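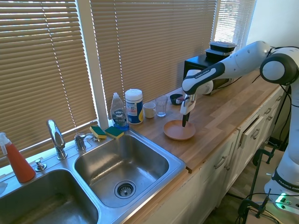 From: Sem Geerts
To: home-automation list
Date: 10th February
Subject: Re: Re: Are chores solved yet? (plates, again)

> I have read the Kimance brochure twice and I still can't tell what is
> being claimed. It says the arm "handles everyday washing-up". Does that
> mean it washes a plate, or that it moves a plate to where a person can
> wash it? We have a small kitchen at Miettinen that turns out lunches for
> the workshop, and if the answer is the first one I would like to put in
> for money before November. If it is the second I would like to stop
> being asked about it. Has anyone here tried plates, on an ordinary
> counter, with an ordinary sink?

Short answer: the second, and with conditions.

Longer answer. We have been working on plates at Zivmont on and off through the winter. The task is the dull one you describe. A plate starts on the worktop beside the sink, the arm takes hold of it and carries it over to the basin. No scrubbing. The arm is a Franka with the stock two-finger gripper, which is also what most of the published work uses, so the results should be comparable with what other people on this list have.

A shallow plate lying flat is a poor object for two parallel fingers. The rim sits low, so there is little room to get a finger under it without touching the worktop. If you come straight down over the middle, both fingers meet the plate and there is nothing to close on. The grasp has to be made at the rim, with one finger inside and one outside, and the height has to be right to within 2 mm on our worktop. Too high and the fingers shut on air. Too low and the force limit trips and the arm stops, as it should. 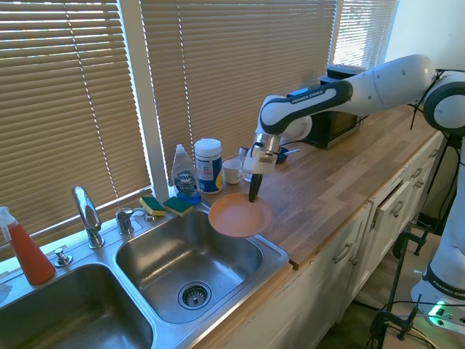
Once the plate is up, the next difficulty is tilt. It is held at one point on the rim, its weight hangs off to one side, and it turns in the fingers whenever the wrist speeds up. We capped the wrist speed and that helped more than any change to the software. It also makes the whole thing slow. A person does this in a second without looking.

Figures, for those who want them. We logged 700 attempts with the plate in varied starting positions, and I would not read much into the total, as the settings changed along the way. The last 20, with settings frozen, are the only ones I would defend. In 2 of those the plate slipped before it was over the basin. The rest were put down in the basin in one piece. All of this was with one plate at a time. A stack is a different problem and we have not started on it.

On perception: a fixed view from the side is good enough for finding the plate. It is less good for finding the rim once the gripper is in the way. Shiny steel next to the plate does not help the depth readings either. Kosora sell a wrist bracket that would take a small depth sensor, but I have not fitted one and can't comment on it.

As for your kitchen, I would separate three questions that the brochure runs together.

1. Can an arm move a known plate a short distance into a sink? Yes, slowly.
2. Can it cope with whatever is left on the side after lunch, meaning mugs, glasses, bowls and cutlery in any order? Not ours.
3. Can it clean them? I have seen wiping done on flat surfaces. I have not seen a dirty plate come out clean enough to eat from.

If the lunches are the real concern, a pass-through dishwasher and a sensible rack will do more for you than any arm I know of. The quote we had for one was 3,958 euros fitted, and it takes mixed crockery.

I can send the log of the last run, with grasp heights and force readings, to anyone who wants it. Write to me off list, as the attachment is over the limit.

Sem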